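Section 4. Preparing the Lavum recorder for a patient

This section explains how the clinic staff prepares the Lavum blood pressure recorder before a patient takes it home. It assumes that the Belaseck program is already installed on the office computer and that you have your own user name. If you do not have one, ask the person who manages the accounts in your clinic.

Read the whole section once before the first patient. The order of the steps is important, and some settings can not be changed after the recording has started.

4.1 What you need

The recorder with its pouch and shoulder strap
A cuff in the correct size for the patient
Two fully charged batteries
The data cable
The patient diary, form 671

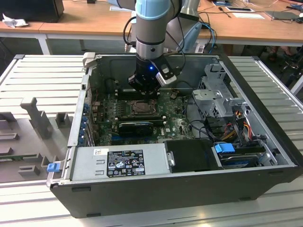

Desktop computer tower, opened, with motherboard and graphics card.

4.2 Connecting the recorder

1. Start Belaseck and log in.
2. Put the batteries in the recorder. The display shows the battery level and then the clock.
3. Connect the data cable to the recorder first, and then to the computer.
4. Wait until the recorder icon in the lower corner of the program becomes green.
5. Click Device, then Clear Memory. Confirm with Yes.

CAUTION: Clear Memory removes all readings from the recorder. Be sure that the recording of the previous patient is saved in the program and that you have opened it at least once.

Note: If the message 107 appears, the clock of the recorder and the clock of the computer are too far apart. Click Set Clock and repeat step 4. Please do not ignore this message. The doctor compares the readings with the times when the patient took medicine, and a wrong clock makes this comparison useless.

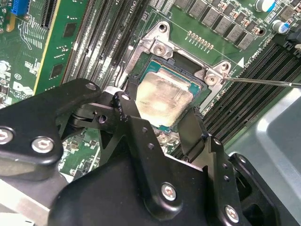 Page last changed: Mar 4, 2024 (K. Khoo)

4.3 Entering the measuring times

The recorder uses two periods, Day and Night. The factory settings are suitable for most adults, but ask the patient when he or she normally sleeps. People who work at night need different periods, and this is often forgotten.

1. Open the patient file and click New Recording.
2. Type the time when the patient usually goes to bed in the field Night Begins.
3. Type the time when the patient usually gets up in the field Day Begins.
4. Choose the interval for each period. Follow the order of the doctor. If the order says nothing about it, leave the factory settings.
5. Set Sound to On for the day and Off for the night.
6. Click Send to Device. Wait for the word Ready on the display.
7. Disconnect the cable.

Note: A shift worker who sleeps in two parts can have up to four periods. Click Add Period under the Night field. The extra periods are printed in gray on the report – this is normal.

CAUTION: Never fit the cuff while the recorder is connected to the computer.

4.4 Fitting the cuff

1. Ask the patient to sit with both feet on the floor and the back supported.
2. Measure the upper arm at the middle and compare it with the table inside the cuff box. Use the arm that the doctor has written on the order.
3. Put the cuff on the bare arm, with the tube pointing up to the shoulder. The lower edge should stay a little above the elbow.
4. Lead the tube behind the neck and to the recorder. Turn the connector until it clicks.
5. Press Start for a test reading. The patient should keep the arm still and not talk.

If the test reading fails, take the cuff off completely and fit it again. Tightening it over the sleeve does not help.

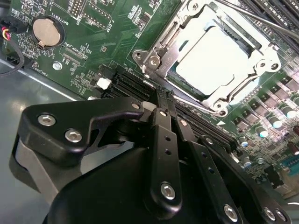 When the test reading is good, give the patient the diary and go through it together. Explain that the patient must write down the time of every medicine, also the ones bought without prescription, and the times of sleeping and waking. Many patients fill in the diary in the evening from memory. Ask them kindly to write at the moment it happens.

Tell the patient also:

– The cuff becomes tight for a short time at each reading. Let the arm hang loose until it is finished.
– No shower, bath or swimming with the recorder.
– If the arm is painful, swollen or changes color, press Stop, remove the cuff and call the clinic.

Write the serial number of the recorder on the diary and keep the order in the patient file. Reading the data after the return is described in Section 6.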